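How to Get Furniture Dents Out of Carpet

Posted by Gisela Rieger, 28 May 2023

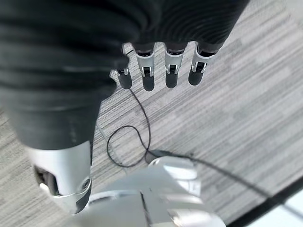 Gray striped carpet.

When a bookcase or a bed has stood in one spot for a few years, it leaves dents in the carpet. Most of them will come up with water and a little patience. You do not need a special product.

First find out what the carpet is made of. If you still have the label or the receipt, it will be on there. Nylon and wool recover well. Polyester is slower and sometimes needs a second or third round. Do not use an iron or a steamer on polypropylene (also sold as olefin), which can melt or go shiny. Use the ice method for that.

What you need

Ice cubes
A clean white cotton towel
A spoon or a coin with a smooth edge
A steam iron, for wool or nylon only
A spray bottle of plain water
A vacuum cleaner

Method 1: Ice

Move the furniture and vacuum the area. Put one ice cube in each small dent. For a long dent, like the one from the base of a wardrobe, lay cubes end to end along it. Leave them to melt completely. Overnight is fine if the floor underneath can take a little moisture. Over hardwood, use fewer cubes and blot up the water after an hour.

Once the ice has melted, press the towel down on the spot to take up the water. Don't rub. Then work the fibers up with the edge of the spoon, going against the way they are lying. On loop pile be gentle, as it is easy to pull a loop. Let it dry and vacuum again.

Method 2: Steam

Test a corner inside a closet first. Spray the dent with water until it is damp. Fold the towel once and lay it over the dent. Set the iron to medium with the steam on, and hold it on the towel for 60 seconds, moving it a little the whole time. The iron should never touch the carpet itself.

Lift the towel, raise the fibers with the spoon, and look at the result. Deep dents may need another pass. I had one from a piano leg in the house on Dollamthorpe that took four, with the carpet left to cool in between.

Striped and patterned carpet

Work along the stripe. If you brush across it, fibers of one color end up leaning over the next and the line looks fuzzy until you vacuum it a few times. With flat, tightly woven carpet there is not much pile to lift, so what you see may be a dent in the pad underneath. Steam will not help with that. Leave the furniture off it for 2 weeks and see if the pad comes back.

If the dent stays

Rodica Surdu, who fitted the carpet in our upstairs hall, told me that a pad past its best will not spring back whatever you do on top. In that case you can have the section of pad replaced, or put the furniture back where it was – I have done that more than once.

Keeping it from happening again

Put wide cups under narrow legs. They spread the weight over a bigger area. Shift heavy pieces an inch or two now and then. I do ours in September, when the windows get washed and the room is pulled apart anyway.

Vacuum under the furniture before you put it back. Grit under a heavy leg wears through the fibers, and no amount of steam will fix that.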